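Bronorley Wrist Recorder Kit

Home / Products / Demonstration recording / Wrist Recorder Kit

Overview

The Bronorley Wrist Recorder Kit is a camera, bracket and recording package for collecting manipulation examples on a robot arm. It is meant for teams who need to record a person guiding the arm through a task, many times over, and end up with files that can go straight into training.

The kit fits arms with a standard round tool flange. It sits between the wrist and the gripper and adds 230 g to the load at the flange. You should allow for this when working out your payload.

The recorder stores the camera view, joint positions, gripper opening and operator commands on one clock. Each attempt is saved as its own episode. If power is lost during an episode, the earlier ones on the drive are not affected.

What the camera sees

The bracket holds the camera close to the gripper and points it along the fingers. The gripper stays in view at all times, along with whatever it is holding and a good part of the surface behind. In our experience this close view matters most in the last few centimetres of a grasp, where a camera on a stand is often blocked by the arm.

Part of the view is taken up by the wrist housing. We do not crop this out, as it stays in the same place from one episode to the next and gives a simple check that the bracket has not moved. If the housing has shifted between two sessions, run the alignment routine again before recording.

Small items with curved sides are a useful first test. Smooth wood in particular will show whether the fingers are closing square, and a piece with a marking on one face makes it easy to tell which way round it is being held. The grasp below is on a teardrop-shaped wooden piece with a dark marking on its face, with white cloth and a plain grey surface behind.
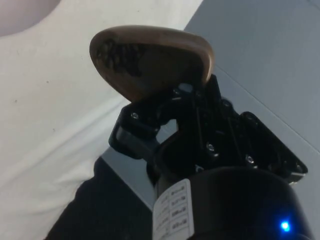
Recording a session

A session is set up from the Urkis panel, the browser page that comes with the recorder. You enter a task name, a short instruction in plain words and the number of episodes wanted. The same instruction is attached to every episode in the session unless you change it.

The operator starts and stops each episode with the foot switch. A short tone marks the start and a double tone marks the end. After each episode the panel asks for one of 4 marks: good, usable, failed or discard. Failed episodes are kept by default. Many users want them later, and they can be filtered out at export.

Change the starting position of the item between episodes. Change the backdrop too if you can – a folded cloth or a different table top is enough. A set recorded with everything in one place tends to give a model that only works in that place.

The panel shows a running total for the session and a warning if the drive is nearly full.

Specification

Added weight at flange: 230 g
Camera bracket height: 76 mm
Bracket positions: 7, with click stops
Episode marks: 4
Operator input: foot switch, hand controller (not included)
Clock: shared between camera and arm data
Export: video files with matching data tables
Control: Urkis panel, in any current browser

In the box

Wrist camera with bracket
Flange spacer and screws
Recorder unit with removable drive
Foot switch
Cable set with wrist clips
Alignment card
Printed quick guide

Compatible hand controllers

The kit has been tested with the Dulach hand controller and with the Llorente leader arm. Both plug into the recorder unit and are found when it starts up. Other controllers can be used through the open input port, but you will need to write the mapping yourself.

Fitting notes

Fit the spacer before the camera. Run the cable through the wrist clips and turn the last joint slowly through its full range by hand or at low speed, checking that nothing pulls tight. Leave labels and status lights on the wrist uncovered.

Wipe the lens with a dry lens cloth only. Cleaning sprays can mark the coating.

Servicing and spares

Brackets, cable sets and drives can be ordered separately. Please give the serial number from the underside of the recorder unit with any order. Kits supplied before October use the older cable set, which has a different plug at the recorder end – check yours against the quick guide before ordering a replacement.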